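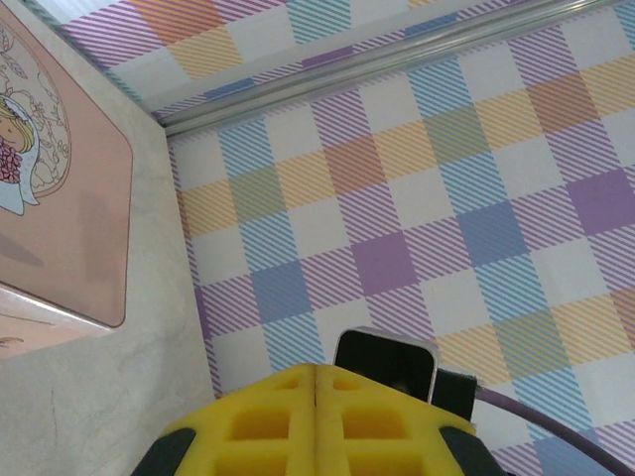 Re: [drokus-audio] Anow speaker cable, first impressions

I've read the Anow thread twice now and I still don't see what we're supposed to be hearing. 300 dollars for 15 feet of two-conductor speaker wire is a lot of money, and so far the case for it is that it looks serious and comes with a nice booklet. Looks don't get you far with cable. Take the purple one in the picture, running down in an easy curve from that small black block: I can see the color and I can see it isn't bent hard, and I couldn't tell you the gauge, the insulation or the price. Same goes for the Anow. Somebody picked a jacket color.

Quoting the part I have trouble with:

> Swapped out my old 16 gauge for the Anow last night and the
> difference was obvious within a minute. Much more air around
> the vocals, and the bass stopped dragging. My wife noticed from
> the kitchen. The guy at Clornska said to give it 900 hours to
> settle in, so I expect it will only get better. I know some
> people here will say it's all in my head but I trust my ears.

I'm one of those people, so let me at least say why.

You changed the wire yourself, you knew when you changed it, and you had just paid for it. I would hear an improvement too under those conditions. Did you match the levels afterward? Did you clean the terminals while you had everything apart? Scraping ten years of crud off the binding posts on that Michiels amp could make a real change, and it costs nothing.

Then the 900 hours. At two hours of listening an evening that is well over a year, and long past any return period I've ever been offered. I'd like to know who measured it and what they measured. Resistance? Capacitance? If either number drifts in copper wire sitting behind a bookcase, there should be a graph somewhere, and I went looking on the Anow site and found a lot of adjectives.

I don't doubt the cable works. It's wire, and the ends look well made from what you posted in June. If your old run was corroded, or you had a loose strand touching something, new cable of any kind would fix that.

If you still have the old 16 gauge, have someone else do the swapping while you sit with your back to it. Write down which one you think is playing each time, and don't look at the list until the end. Post whatever you get. If you can pick the Anow out reliably I'll say so here and stop complaining, at least about cable.

The isolation feet in your other message I'll leave for a separate thread.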